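Wyn Rees
A thread on laundry, as I have been left in charge of it for the whole of August and have developed opinions.

Background: two adults, one teenager, one line in the yard that sags in the middle like an old horse. It has rained since breakfast and looks committed. So we are drying indoors, and so is everyone else on the street, judging by the windows.

First opinion. The washing machine is the easy part. You press a button and it sings you a little song when it's done. The hard part is the four steps between the drum and the wardrobe, none of which sing.

Second opinion. A basket is a storage solution in my house, and this has to stop. Clean clothes go in, and then we live out of it until it's time to wash them again. The wardrobe is for things that don't fit and one suit.

I priced a replacement for our rack, which lost a leg in June. The Bolard at the hardware store was $145. For that money I expect it to go and fetch the clothes in itself. Bought a plain metal one at a garage sale for $9 and was thanked for taking it away.

The $9 one squeaks. Fine. So do I.

Now, the actual subject, which is what goes on the rack and in what order. My mother did it heavy things first, on the outside rails, where the air is. Socks in the middle where they can think about what they've done.

I did it her way for years without asking. Then I moved in with someone who hangs things in whatever order they come to hand, and we had words about it, and the words are ongoing.

My position is that anything bright gets dealt with before anything else. You can find it in the basket, you get one decent grip on it, and up it goes. Greys and navies can wait, they all look the same and so do their feelings.

A bright orange one, going between the basket and the rack:

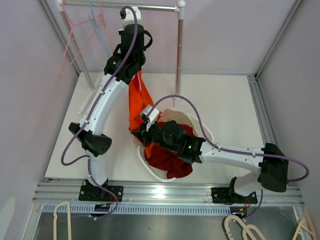 Marietjie Fourie says I have it backwards and the small stuff should go up first, since otherwise you run out of patience and the socks stay in the bottom until they smell like a pond. She has a point about the pond.

My counter is that I run out of patience regardless of order, and I'd sooner the thing left in the basket was a sock than a jumper.

On colour: yes, orange runs. I had a Flitine towel in that shade that turned a whole load of pillowcases the colour of weak cordial. Wash it alone the first couple of times. I did not, and we all sleep on cordial now.

Hangers or no hangers. I've come round to hangers for shirts, hooked straight over the top rail. You skip the peg marks and you can carry the lot to the wardrobe in one go, if you are the kind of household that uses its wardrobe. See second opinion.

Jumpers lie flat. I know there isn't room. There has never been room. Put a towel over the back of the couch and tell people the couch is busy.

Give every piece one good snap before it goes up. It takes out most of the creases and it frightens the dog, so check where the dog is.

Leave a gap between things. A hand's width if you have it. I used to cram a full load on there and then wonder why it all smelled like a tent at 10 in the morning. Now I do 2 small loads and feel superior.

Omar Qaisi asks about fabric softener. I don't own any. Half a cup of white vinegar in the drawer and open a window after. My towels are scratchy, but they do dry you, and I'm told that was the original idea.

Someone else wants to know if the teenager helps. The teenager has a system called the floor.

Last bit, on folding. I don't fold undies, I don't fold anything with elastic in it, and I've given up on fitted sheets - they get rolled into a ball and shut in the cupboard before they can spring open.

Rain's stopped. Two towels have gone out on the horse. I can see a cloud from here and I'm choosing to ignore it until the kettle's boiled.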